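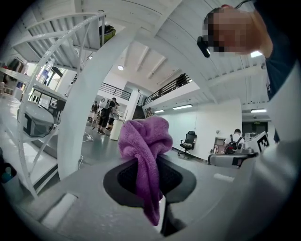 Purple towel held in the gripper, Nustgate.

Progress report to the Mostyn fund: shared laundry and drying rooms, Nustgate and Tuton
Period covered: January to June

1. Works
The Nustgate drying room was handed over in March. Extract ductwork was replaced along the full run and the old tubular heaters were taken out. Tuton is behind programme. The floor drain was found to fall the wrong way and had to be relaid before the machines could be set - this used 7 weeks of float.

2. Running costs
Metered electricity at Nustgate fell by 7 per cent against the same months last year. The dehumidifiers now cut in at 45 per cent relative humidity. A higher setting will be tried in the autumn, when windows are kept shut. Water use is unchanged.

3. Tenant response
Comments were taken at both sites in May. Most concerned booking slots and the evening closing time.

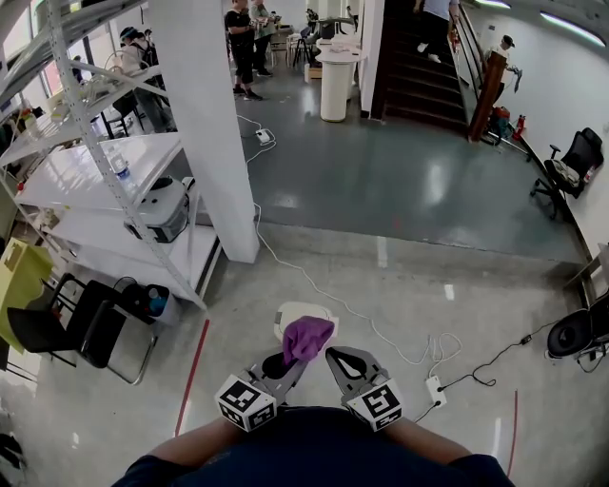
One Tuton tenant wrote that the slots were too short for bedding, and that she would sooner have fewer of them and be able to finish a full load. The booking sheet has been redrawn with longer slots at weekends.

4. Outstanding items
Curen has still to supply the door closers for Tuton. Six are on order, with delivery expected in July. The final electrical certificate will follow once these are fitted.

5. Spend
Within budget at Nustgate. The drain work at Tuton has been met from contingency and no further call on the fund is expected this year.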